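Cahier d'atelier, teinture et apprêts
23 février 2019

Repris ce matin les essais de solidité au lavage laissés en plan depuis octobre. Rappel pour ceux qui reprennent le cahier : on cherche à savoir si les cotons teints en cuve avec l'indigo de chez Ploken tiennent mieux que ceux de l'ancienne série, et si le mordançage à l'alun change quelque chose pour les jaunes (gaude) qu'on passe ensuite en bleu pour faire les verts. La commande Cloltport dépend de la réponse pour les verts. Pour les bleus seuls, ils ont déjà accepté.

Matière : toile de coton écrue, armure toile, même rouleau que l'an dernier. J'ai recoupé des bandes dans le sens de la chaîne. Décreusage à la soude, longue ébullition, deux rinçages à chaud, un à froid. L'eau du premier bain est sortie brun clair, comme d'habitude avec ce rouleau. Une goutte d'eau posée sur la toile sèche est absorbée tout de suite, donc le décreusage est bon. La dernière fois on avait sauté ce contrôle et les bandes du milieu du lot étaient tachées, à refaire.

Pesées : balance de l'atelier, remise à zéro entre chaque. Lot de 1 000 g de toile sèche pour le grand bain, plus les échantillons de 100 g mis de côté pour les essais sans alun. Noter que la balance dérive quand on la laisse près du radiateur. Je l'ai déplacée sur l'étagère du fond, merci de la laisser là.

Cuve d'indigo. Réduite à la chaux et au fructose, montée hier soir. Ce matin : surface cuivrée, liquide jaune-vert en dessous, fleur bien formée. Odeur normale. pH un peu haut à mon goût, je l'ai laissé comme ça parce que le coton le supporte. Ne pas utiliser cette cuve pour la laine de Nolte, il faudra en monter une autre, plus douce. Le fond est chargé en chaux : le panier doit rester au-dessus du dépôt, et on ne touche pas le fond avec la baguette en sortant les bandes.

Trempages : 3 passages par bande, avec oxydation complète à l'air entre deux. J'ai attendu que la bande soit entièrement virée au bleu avant de replonger, y compris dans les plis. C'est long et c'est là que la série d'octobre a été bâclée, à voir les notes : les temps d'air ne sont même pas inscrits. Sur ces bandes-là, le bleu part au frottement sec.
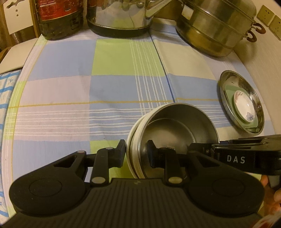 Pour les clairs, un seul passage court dans la cuve épuisée. On obtient un bleu pâle assez régulier, un peu gris si la cuve est froide. Je préfère ce résultat à celui d'une cuve neuve très diluée, qui donne des nuages. À signaler à Ikent, qui nous demandait comment on faisait les pâles du nuancier : cuve en fin de vie, toile bien mouillée, pas de bulles d'air emprisonnées.

Jaunes. Gaude sèche, hachée, mise à tremper la veille. Bain monté doucement, sans bouillir, sinon le jaune tourne au brun. Ajout d'un peu de craie en cours de bain, le jaune s'est nettement avivé. Bandes mordancées à l'alun (avec tanin avant, comme il se doit sur coton) : jaune franc, couvrant. Bandes sans mordant : beige jaunâtre, rien d'intéressant, parti pour moitié au rinçage. On s'y attendait, mais il fallait le témoin.

Verts. Jaune d'abord, bleu ensuite, pour les bandes A. Bleu d'abord, jaune ensuite, pour les bandes B. Les A ont perdu une partie du jaune dans la cuve, ce qui se comprend vu l'alcalinité. Les B sont plus réguliers et plus vifs. Le vert acide demandé par Cloltport s'obtient avec un bleu très pâle dessous et un bain de gaude bien chargé. Avec un bleu moyen on tombe tout de suite sur un vert de sapin qui ne les intéresse pas.

Lavages. Savon neutre, puis lessive du commerce, chaque bande cousue à un témoin blanc multifibre. Résultats provisoires, jugés à l'échelle de gris à la fenêtre nord :
Bleu moyen, nouvelle série : dégradation faible, témoin presque propre.
Bleu moyen, série d'octobre : dégradation visible, le coton du témoin a pris.
Bleu pâle : rien de net à l'œil.
Vert A : vire au bleu dès le deuxième lavage.
Vert B : tient au savon, baisse un peu à la lessive.
Jaune à l'alun : tient au savon, perd à la lessive, tourne vers le crème.

Le jaune m'embête. Je soupçonne les azurants et l'alcalinité de la lessive. À refaire avec une lessive sans azurants pour séparer les deux. Il faudrait aussi un jeu à la lumière, moitié cachée sous carton, mais à cette saison la fenêtre ne donne pas grand-chose. On peut lancer les bandes maintenant et les relever au printemps.

Frottement. Méthode maison, doigt ganté de coton blanc, même nombre d'allers-retours partout, à sec puis humide. À sec, la nouvelle série laisse une trace très légère. En humide elle marque plus, même après savonnage à chaud. Un second savonnage améliore un peu. La série d'octobre marque déjà franchement à sec, je ne la proposerais pour rien qui touche une peau ou un siège clair.
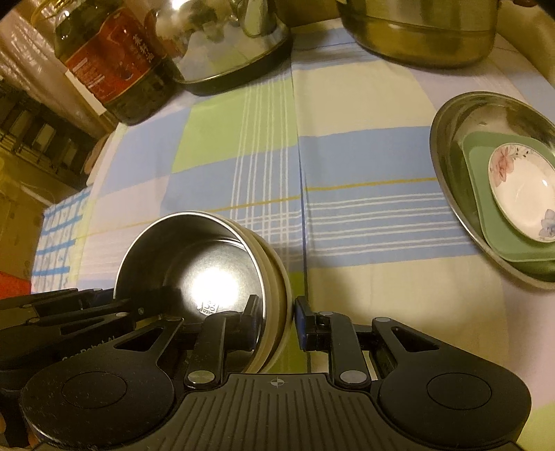 Question du retrait. Mesuré entre deux repères cousus, avant décreusage, après teinture, après lavages. Le plus gros se fait au décreusage, ensuite la toile ne bouge presque plus. Donc couper après décreusage et jamais avant, même quand on est pressé. Le sens trame se comporte mieux que le sens chaîne. Pour les pièces ourlées, prévoir un fil qui a subi le même traitement : sur l'essai avec le fil polyester, l'ourlet gondole et le fil reste blanc au milieu du bleu.

Apprêt. Essayé l'amidon de blé sur deux bandes bleues et une verte. Main agréable, un peu craquante, mais l'amidon voile le bleu foncé et se marque au pli. Pas de problème sur les clairs. Nolte demandait une toile avec de la tenue, je leur enverrai la bande claire apprêtée et la bande foncée nue, ils choisiront.

Coût. J'ai repris le calcul au mètre. Avec la gaude au prix actuel, le vert B revient nettement plus cher que le bleu, surtout à cause des deux bains et du temps d'air. Pour le lot complet de Cloltport, 3 000 g de toile, il faut compter la cuve entière et une deuxième en secours. Je ne veux pas la monter à la dernière minute comme la fois précédente. Le sachet d'indigo entamé est dans la boîte métallique, refermé. Le neuf n'est pas ouvert. Numéro de lot recopié sur l'étiquette de la boîte parce que l'encre du sachet s'efface dès qu'on le manipule avec des gants mouillés.

Eau. Petit contrôle de dureté à la bandelette : dure, comme toujours. Bien pour la gaude, moins bien pour le savonnage, il reste un voile gris sur les bleus foncés si on rince mal. Un trait de vinaigre dans l'avant-dernier rinçage l'enlève. Ne pas en mettre sur les jaunes, j'ai perdu un coin de bande comme ça, il a pâli d'un coup.

Divers. Le thermomètre à cadran indique trop bas, comparé avec celui en verre. Je l'ai marqué au ruban rouge. Les pinces à linge en bois déteignent sur la toile mouillée et laissent des points bruns, prendre celles en plastique. La bonde du bac de gauche fuit encore, j'ai mis une bassine dessous. Gants taille moyenne bientôt finis.

Classement des échantillons : bandes agrafées sur carton gris, une fiche par bain, lettre et numéro au crayon au dos (le feutre migre dans le coton humide). Les cartons d'octobre sont gardés à part avec la mention « non conforme » pour qu'on ne les envoie pas par erreur. Un a déjà failli partir chez Ikent.

À faire ensuite :
Vert B, refaire une bande avec tanin plus clair, le nôtre salit un peu le jaune.
Jaune à l'alun, lessive sans azurants.
Bleu moyen, troisième savonnage, puis frottement humide.
Lancer les bandes à la lumière.
Monter la cuve douce pour la laine, noter le pH matin et soir.
Demander à Cloltport s'ils acceptent un léger écart de ton entre deux bains, à montrer avec deux bandes côte à côte.

Cuve nourrie en fin de journée, un peu de fructose, remuée sans faire de mousse, couverte. Je la regarde demain avant de remettre quoi que ce soit dedans.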